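Visita a la jornada de puertas abiertas de Talto: mucho software y pocos tornillos

Publicado en marzo. Texto de la redacción de Liltia

Buscar en el sitio
Introduzca su búsqueda
Todas las secciones

El mes pasado pude visitar la empresa Talto, que abrió sus oficinas durante una mañana para personas interesadas en la automatización de laboratorios. Éramos 24 visitantes. El español no es mi lengua materna y pido paciencia al lector si algún término técnico no es el más usual.

Talto no fabrica robots. Su producto es Sosero, un programa que planifica los movimientos de dos brazos que comparten una mesa. Casi toda la visita transcurrió delante de pantallas, porque el equipo prueba primero cada cambio en simulación. El anfitrión abrió la celda virtual con la que trabajan a diario y la dejó proyectada mientras tomábamos el café.

La tarea de esa mañana se desarrollaba sobre una placa perforada, con un equipo gris que tiene un asa blanca y, cerca de él, un bloque blanco con clavijas azules. El planificador debe llevar la pinza entre los dos objetos sin tocar ninguno. Me interesó que las sombras de los brazos cayeran también sobre la placa. Según nos explicaron, es intencionado: el módulo de percepción tiene que aprender a no confundir una sombra con un borde.

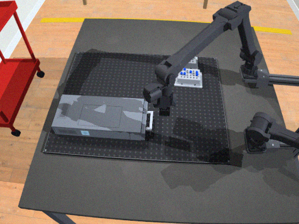
La percepción, vista desde la pinza

La segunda parte trató de las cámaras. Sosero recibe varias vistas al mismo tiempo, y una de ellas acompaña a la pinza. En esta vista los dedos ocupan mucho espacio, y el programa debe saber qué píxeles pertenecen al propio robot para no tomarlos por un obstáculo. Lo resuelven con una máscara que se calcula a partir de los ángulos de las articulaciones. Pregunté si no era más sencillo usar una máscara fija. Me contestaron que lo fue, hasta que los dedos empezaron a abrirse en ángulos intermedios y la máscara dejaba un contorno mal recortado.

También hablaron del ruido. Una superficie lisa y gris, sin textura, es un caso difícil para estimar la profundidad, y por esta razón guardan muchas vistas donde detrás de la pinza casi no hay nada que medir.

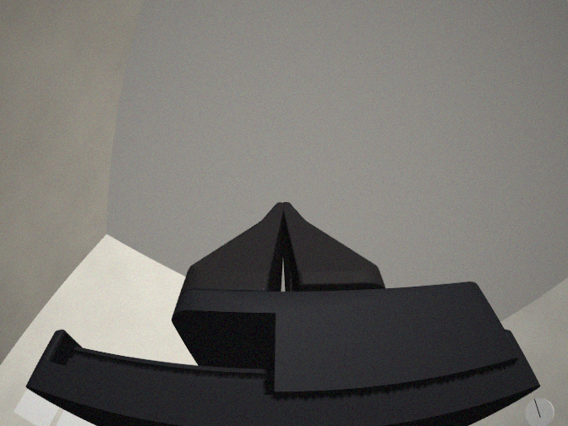 Planificación con dos brazos

Aquí pasamos más tiempo. Cuando dos brazos están montados en el mismo riel, el problema principal es el espacio compartido. Sosero no calcula las dos trayectorias por separado. Reserva volúmenes de aire por turnos, y el brazo que no tiene turno debe buscar una postura que moleste poco. La postura elegida no siempre es bonita, pero se calcula con rapidez. En la serie que nos enseñaron había 1125 ejecuciones, y se podía detener cualquiera de ellas y consultar el coste que el planificador asignaba a cada articulación.

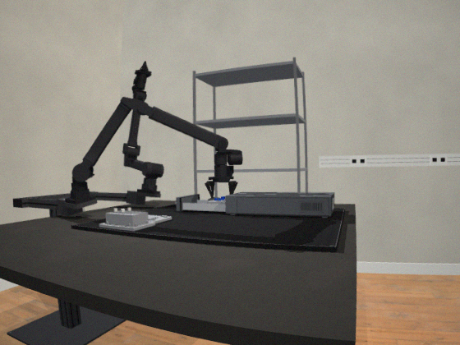

Un brazo con la pinza abierta sobre la bandeja; el otro apunta hacia arriba.

La herramienta para revisar las ejecuciones se llama Dzene y fue lo que más me gustó. Tiene una línea de tiempo, las vistas de las cámaras y, debajo, las órdenes enviadas al controlador. Si se mueve el cursor, todo se mueve junto. Una de las personas del equipo nos mostró un fallo en el paso 7: la orden de cerrar la pinza salía antes de que el controlador confirmara la altura. El error visible aparecía en el paso 8, y sin las órdenes a la vista yo lo habría buscado allí.

Dzene permite además comparar vistas con fondos muy diferentes. Para la mesa interesa la precisión cercana, pero cuando la muñeca se levanta, la cámara ve otra cosa: paredes, techo, una lámpara muy luminosa. El sistema de localización se perdía con estas vistas en las primeras versiones.
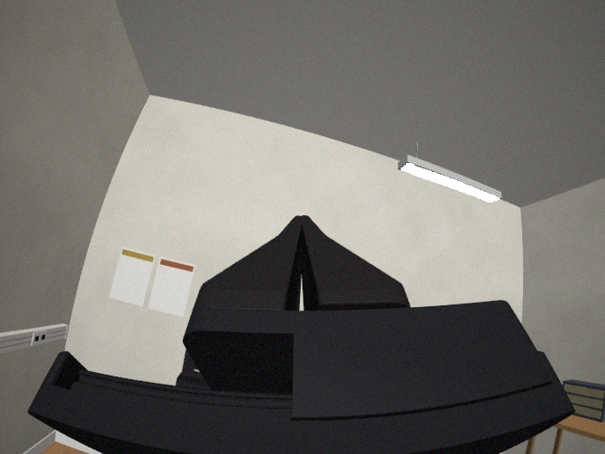

La corrección fue dar menos peso a las zonas muy brillantes y comprobar la posición estimada con la cinemática del brazo. Si las dos respuestas no coinciden, el programa reduce la velocidad y espera otra lectura. Me pareció una solución prudente, aunque alguien del público observó, con razón, que esperar también cuesta tiempo de ciclo. El anfitrión lo admitió y dijo que todavía están ajustando el umbral.

Eché de menos dos cosas. No se habló casi nada de licencias ni de precios, y la parte dedicada al control de fuerza fue demasiado corta. Me dieron un folleto, pero solo trata de la instalación. La próxima jornada está prevista para octubre y la inscripción se hace por correo.

Comentarios (3)

tornillo_flojo: Gracias por la crónica. ¿Dijeron si Dzene lee registros de otros planificadores o solo los de Sosero?

Redacción Liltia: Solo los de Sosero por ahora. Comentaron que preparan un importador, sin dar fecha.

m_cinematica: Lo de las reservas por turnos me deja dudas. Con dos brazos bien, pero con tres en el mismo riel me gustaría ver los tiempos de cálculo.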